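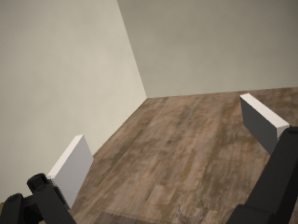 One of the night-shift students asked if we could please put the reasons next to the items this time, and a few words on what we found, as a bare list of ticks didn't tell her which things to worry about. Fair enough, and thank you for asking! So the April walk-through of the Komari teaching lab comes with comments, and I'm afraid I have let myself go on a bit.

Komari Life Sciences Teaching Lab
Monthly safety checklist, April
Rooms covered: wet lab, culture room, cold room, prep area

1. Eyewash stations run for a full 3 minutes
OK at both sinks. The one by the prep area ran a little rusty at first and then cleared nicely. Please do run it every Wednesday, even when the week gets away from you.

2. Safety shower path clear
Needs attention. Two boxes of Codero pipette tips were parked right under the pull handle. I moved them myself, and I know deliveries have to go somewhere - but the shelf by the door has plenty of room now that the old manuals are gone.

3. Biosafety cabinet certified and in date
OK. Sticker is current, airflow alarm sounded when tested. Grilles were free of paper, which was lovely to see.

4. Centrifuge rotors inspected
OK with a comment. The Plisto benchtop unit is fine. The rotor log stands at 394 runs, and the lab's own rule is a closer look at 400, so it will come up before the next visit. Whoever is on that day, please don't just start a fresh page.

5. Speed label on the small centrifuge
Fixed on the spot. The label had faded so badly that the limit for the swing-out buckets could be read two ways. It is 3000 rpm. New label is on, with tape over it.

6. Chemical storage
Needs attention. Acids and bases are on separate shelves, good. One bottle of ethanol was in the cold room, which is not rated for flammables, and it has gone back to the yellow cabinet. Squeeze bottles all had names on them but several had no hazard wording. "EtOH" in marker is fine for you and me, less so for a first-year on a first morning.

7. Sharps containers below the fill line
OK in the wet lab. The culture room one is close, so swap it this week.

8. Biological waste
OK. Bags closed, autoclave tape changed color on every load in the log. The Seneviratne Building pickup now comes at 7:30 a.m., so bags need to be out the evening before.

9. Gloves and coats
Mostly OK. We are down to the last box of 50 smalls. Coats were hanging on the hooks, though one had found its way into the lunch area again - you know the speech by now, so I'll spare you.

10. Cold room door opens from the inside
OK. Tested with the door fully latched. Inside light works too.

11. Emergency numbers posted by the phone
Needs attention. Sheet is there but still has the old front desk extension. A new one is printed and waiting in the prep area tray.

Open items to carry forward: 2, 4, 6, 7, 9 (order smalls) and 11. Initial the paper copy on the prep area door when yours is done.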